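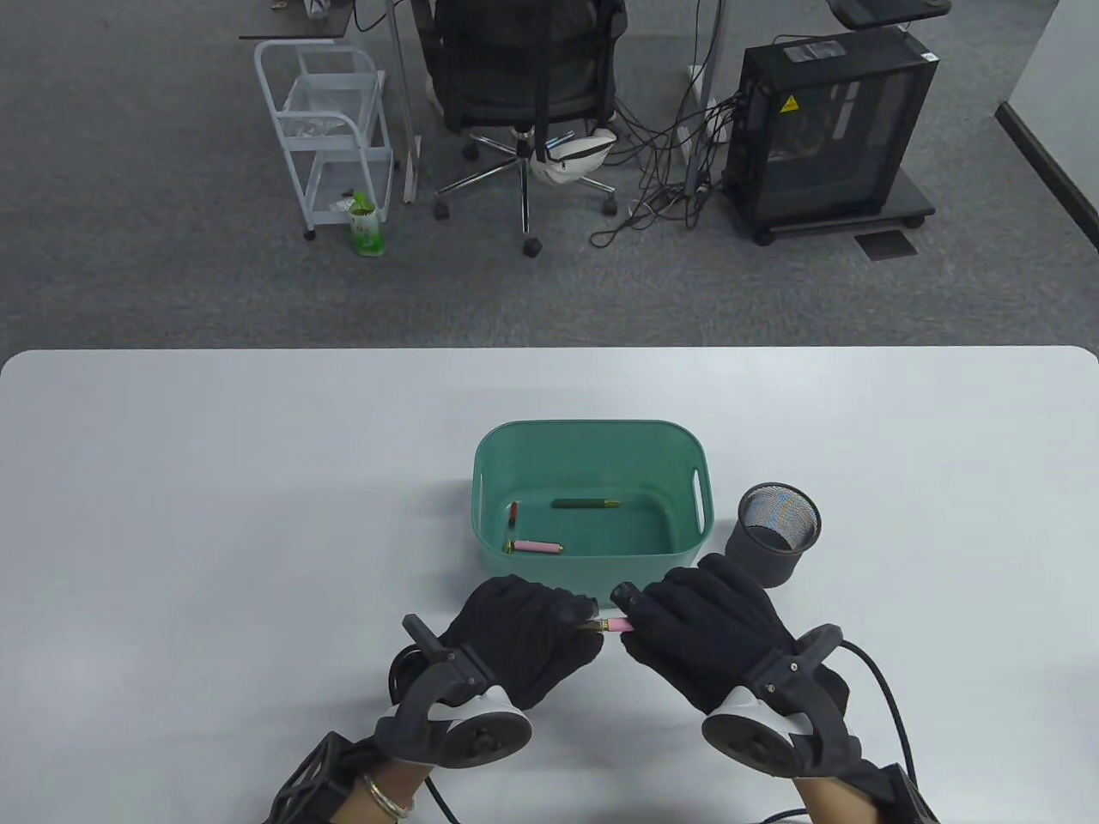

I have read a lot of articles about desk organization this year and I believe maybe 17 percent of what's in them. The latest one said every object on a desk needs a "home." Pens need a home. Fine. My pens have had a home for years, it's the mesh cup, and they fall over in it and hide behind each other and the good one is always at the bottom with its tip pointing down. So when Svetozár Hrnčiar told me his whole office had switched to shallow baskets, I rolled my eyes and then I bought one anyway.

The basket is a Trovby, the small size, in a teal green that looked bluer on the store's website. Plastic, rounded corners, a slot at the end for carrying it. I don't know who carries a pen basket anywhere. Mine goes from one side of the table to the other.

The claim is that pens lying flat are easier to find than pens standing up. I'll give them that one, partly. When there are three pens in there you can see all three. Green by the back, short red one off to the left, pink one in the front corner. Lovely. But three pens in a mesh cup are also easy to find. The trouble starts when you own as many as I do, and the basket people never show you that version. I went through the drawers on Friday and came up with 61, counting markers. Put 61 pens in a shallow basket and what you have is a drawer without a desk around it.

So I sorted. Every guide tells you to test each pen on scrap paper, and that part I don't argue with. Cap off, scribble, cap on, decide. It is dull work and it took most of an evening. The dried-out ones went in the trash, the office giveaways went in a bag for the front desk, and anything I'd be annoyed to lose went in the basket.

The pink ones with the gold ends were harder to decide on. They came in a Holub gift set and I have more than one, and I can't say I like writing with them. The metal part looks expensive and the line is nothing special. I keep picking one up, pulling the cap off, looking at it and putting the cap back. An organizer would tell me that's a sign to let it go. I think it's a sign that I like pulling caps off.

Then there's the cup. The guides are firm that once you pick a system you get rid of the old one. I asked Eyvindur Snorradóttir what she did with hers, and she said she kept it for scissors and a ruler, and within five weeks it was full of pens again. Mine is still next to the basket. I've told myself it's for pencils. I own 5 pencils.

What I'd like to see is somebody come back to one of these setups in November and report on it. The Kokar newsletter had a long piece on "resetting your work surface" with 1657 likes on it, and every desk looked like it had been set up that morning. Mine looks good today too, and today is day three.

I'm keeping the basket, for now. It wipes clean and the pens don't roll off the table, which the old Sinport tray couldn't manage. If the pink ones are still in there after the holidays I'll give them to my niece, who has no opinions about ink.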